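Cletus Doucet wants me to believe a plastic ring can replace the metal one in his bench lamp. I have my doubts, and I tell him so.

"It's held for six months," he says. "What more do you want?"

A second winter, for a start. Doucet printed nine of them at his shop in Whitlock before one fit, and he cleans up the holes by hand with a rotary tool.

"The printer leaves them tight," he says. "Two minutes each and they're fine."

And if the plastic creeps under the screws?

He shrugs. "Then I print another. Ask me in October."

I intend to. 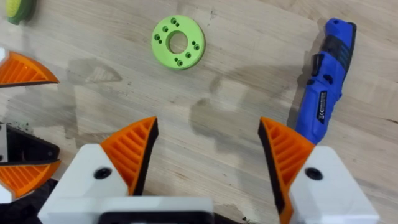 Lime-green printed ring and blue cordless rotary tool on the table. Text: Emmett Tillman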